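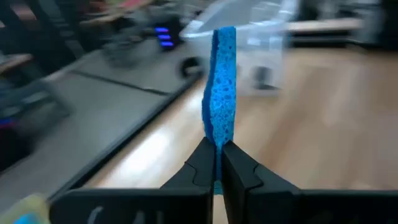 Figure 1. Blue cellulose sponge, upright, with pores of varying size.

Unit 3: Porosity and Water Storage in Soils
Pasthorpe Campus, Introductory Soil Science

Read this before the Soriano field day. Bring a calculator and closed shoes.

Porosity is the share of a soil's total volume that is not solid. Bulk density is the oven-dry mass divided by total volume, including the pores. Most mineral soils have a particle density close to 2.65 g per cubic centimetre, and we use that value in this unit unless told otherwise.

Porosity = 1 - (bulk density / particle density)

Large pores drain under gravity. Small pores hold water against it. A coarse sand may have less total pore space than a clay and still drain much faster. Field capacity is the water left after free drainage has mostly stopped. Wilting point is the water content at which plants can no longer recover. Available water is the difference between the two.
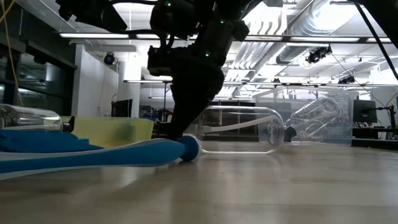

Texture can be estimated at home by the jar method, which sorts particles by how fast they settle. You need a straight-sided container that seals and can be seen through. A clear plastic bottle like those lying on their sides in Figure 2 is suitable if the sides are straight enough to measure against. Fill it one-third with sieved soil, add water and a pinch of dispersant, shake hard and stand it upright. Mark the sand layer after one minute and the silt after two hours. Clay may take days.

Worked problem
A core from the Sover paddock has a volume of 555 cubic centimetres and an oven-dry mass of 740 g. Bulk density is 740 / 555 = 1.33 g per cubic centimetre. Porosity is 1 - (1.33 / 2.65) = 0.50.

Set work
1. Repeat the calculation for the Panard core (same volume, oven-dry mass 860 g).
2. A loam holds 31% water by volume at field capacity and 11% at wilting point, so available water is 20%. Convert this to millimetres for a root zone 60 centimetres deep.
3. Explain why compaction by stock affects large pores first.

Due 25th June, on paper, at the front office.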